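Ticket 246: Hot water drops out in guest rooms
Site: Skallstead, upper floor
Opened by: Benedicta Sarpong
Assigned to: Tobias Calloway
Priority: 2
Status: Closed

Benedicta Sarpong, 7:40 am
Guests in the two end rooms say the shower runs hot for a few minutes, goes cold, then comes back. Other rooms are fine. It started in May, after the Trindimel heater was serviced. No error on the panel.

Tobias Calloway, 9:15 am
Checked the panel. Set temperature is correct and the log is clean. Ran the shower in the end room with nothing else on and had no fault in 30 minutes. Could you tell me what else is usually running when it drops?

Benedicta Sarpong, 9:50 am
Mornings mostly, when the laundry is going. Housekeeping are also in and out of the rooms at that time. Both end rooms are free until 3 pm if you need to get in.
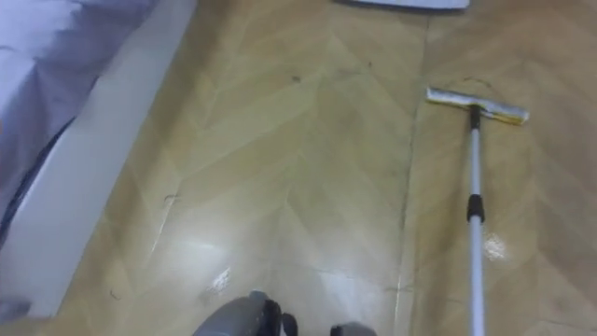 Bedroom floor, upper level.

Tobias Calloway, 11:20 am
Repeated the test with the laundry on. Shower went cold after four minutes. Looked under the bathroom basin and around the skirting in both rooms and found no leak. Flow at the shower drops when the washer fills, so the heater falls under its minimum flow and cuts out. The inlet strainer was partly blocked with grey scale. Cleaned it and refitted. Better, but the fault still shows on a long fill.

Mei Sorensen, 12:05 pm
The service sheet says the laundry isolation valve was replaced. The old one was throttled back. Was the new one left fully open?

Tobias Calloway, 1:30 pm
Yes, fully open. Closed it by half a turn and ran both showers with the washer filling. Temperature held at both. The washer takes slightly longer to fill, with no fault on its display. Tagged the valve so it doesn't get opened up again at the next service.

Benedicta Sarpong, 4:45 pm
No complaints from the afternoon arrivals. Happy to close.

Resolution: inlet strainer cleaned, laundry valve throttled and tagged. Strainer check added to the service list.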